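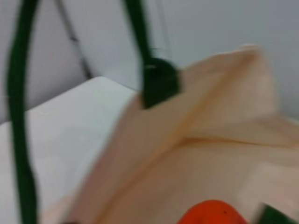

Tote bags: how many is too many?

zuweira_a
Cleared the cupboard under the stairs and found a tote bag full of tote bags. I'm keeping 6. My husband says 2. Who's right?

Fiadzo_M
Your husband, sadly. One for shopping, one for when that one's in the wash.

philomena.d
People wash them?

Fiadzo_M
@philomena.d I'm going to pretend I didn't read that. Mine had a leek in it over Easter.

amabonsu
Keep all of them. I have 8 and every one has a job. The one from Sarum bookshop is for library returns and wouldn't dream of carrying potatoes.

philomena.d
I bought a Kisa one to save on carrier bags. It lives in the hall and I buy a carrier bag every week.

Fiadzo_M
So you've got a carrier bag problem and a tote problem.

amabonsu
Long handles or short, though? Short ones won't go over a winter coat.

zuweira_a
Long. Short handles are for people who drive to the shop.

Fiadzo_M
I drive to the shop.

zuweira_a
Yes. Anyway, we've settled on 6, and he's getting the cupboard shelf for his paint tins.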